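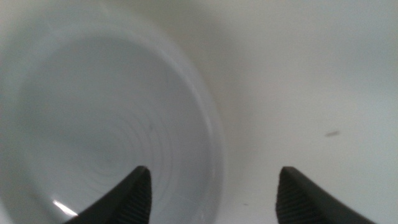

Page 3 of 12

Cillell Kitchen Forum > Tableware > Glaze or plain for everyday use?

mesfin_w
I return to the question from page 2. My wife and I eat at home each day and we need new dishes. She wants color. I prefer white, for the reason that if one piece breaks you can buy a similar one anywhere. With a colored set you depend on the shop keeping that shade.

asnakech.a
I do not agree with this. White is not one color. I bought replacement bowls two times and both times they looked yellow next to my old ones. With green or blue a small difference looks like it was meant.

I took the mint one from Jaline in January and I am still pleased with it. 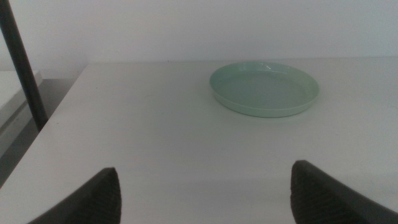
The mint plate, shallow, with raised rim.

mesfin_w
It is a nice green, I admit. Is it good for soup or only for dry food?

asnakech.a
Only for food with a little sauce. For stew I use a deep bowl from Kumsa. Shiro would run over the side when you carry it.

Aravind S.
Please be careful with shiny glaze, Mesfin. I had a dark blue set and after 89 washes (my daughter kept the count on the refrigerator for school) the knife marks were easy to see. On white they are gray lines, but you can clean them with baking soda paste.

h_sisay
Aravind, baking soda paste is fine, but do not rub hard. I worked 12 years in a hotel kitchen and we had 1000 plates, all white. The marks come from cheap knives more than from the glaze. Change the knives first.

Aravind S.
My knives were not cheap.

h_sisay
I did not want to offend. Serrated ones are worse, also when they are expensive.
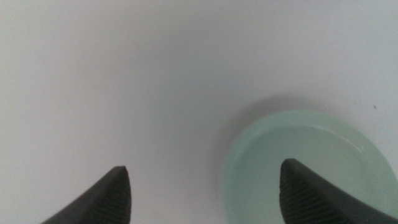

TABLEWARE / CARE AND STORAGE

Catherine Kerr
Moderator here. I moved the last replies under this label so people can find them. The question about stacking is still open: do you put something between the plates?

mesfin_w
Paper towel, cut in four. My mother used old cloth, which lasts longer but collects dust.

asnakech.a
I put nothing. A pack of 100 felt circles from Fovado is sitting in my drawer and I never opened it.

h_sisay
Put them at least between the plates you use rarely. The foot of a plate is often unglazed and it scratches the one under it.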